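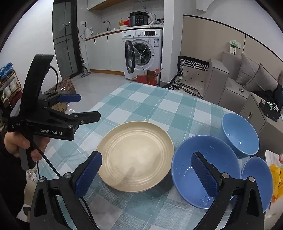 Liltudstead Adult Learning
Home Skills 2, Handout 18: Clearing and Stacking Tableware
Tuesday, December 10, 2019

Read before the practical. Bring this sheet with you.

1. Sorting on the table

Scrape leftovers into one dish before you move anything. Then sort by shape. Plates go with plates, bowls with bowls. Within each shape, sort by size.

A mixed stack with bowls under plates is the most common mistake in this unit. The plate rests on a narrow rim and slides when you turn.

2. Stacking order

Plates: largest at the bottom. Keep cutlery off the stack and carry it separately.

Bowls: set the largest bowl down first and nest the next size inside it. Bowls of the same size will nest too, but glazed ones can grip each other. Lift them straight up to separate them. If two are stuck, put cold water in the inner bowl and stand the outer one in warm water for a few minutes.

Deep bowls should be no more than four high when carried by hand. Flat plates, six.

3. Carrying

One hand under the stack, the other on the side. Thumbs stay out of the bowls. Look at where you will set the stack down before you pick it up. Tiled floors get slippery near the sink, so mop up any splashes first.

4. The tablecloth

Lift items off a cloth, do not drag them. Dragging pulls the cloth and everything else on it. Once the table is clear, fold the two long sides to the middle with the crumbs inside, carry it to the bin and shake it there. Check patterned cloths for stains against the light, as checks hide small marks well.

5. Storage

Shelf space in the practice kitchen is limited. Everyday bowls go on the lower shelf, serving pieces above. Put a paper towel between glazed plates that will not be used before February.

For the practical

Work in pairs. Clear one table, wash, dry and put away. Write down the order you stacked in and anything you would change. Hand the sheet in at the end of class.

Reading: Mabaso course pack, page 68.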